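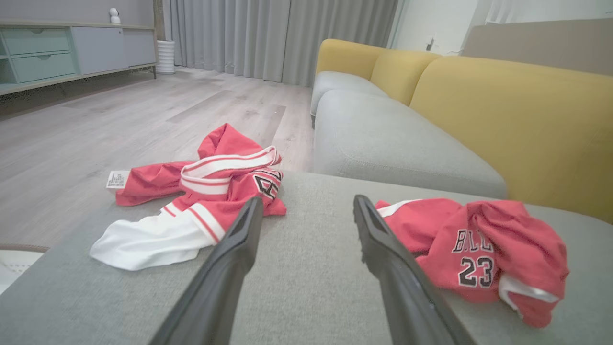

July 2022

Laundry corner notes, continued. Two red jerseys on the gray sofa today, both crumpled, and I wanted to get my thoughts down before Obed wants the seat back. The one with BULLS and the 23 on it I'd call the easy one – it's folded over on itself, but the lettering is big enough that you know which way is up before you touch it. The other one is a pain! White lower panel, striped trim at the collar and armholes, all that red bunched on top, and it hangs off the cushion toward the floor. I'd start by finding the care label and working back from there (Ľudovít says find the collar first, we'll argue about it Monday).

Method I want to try: lay flat face down, armholes in, bottom up to the collar, flip. Same as the Wetulham shirts, only with no sleeves to tuck. Target is 40 seconds each, 3 tries per jersey, write down every time, even the bad ones.

Also the sofa fabric is kind of grabby, so maybe do a set on the table too and compare. Ask Obed if the Pešek bin is free for finished ones. Need more hangers before September.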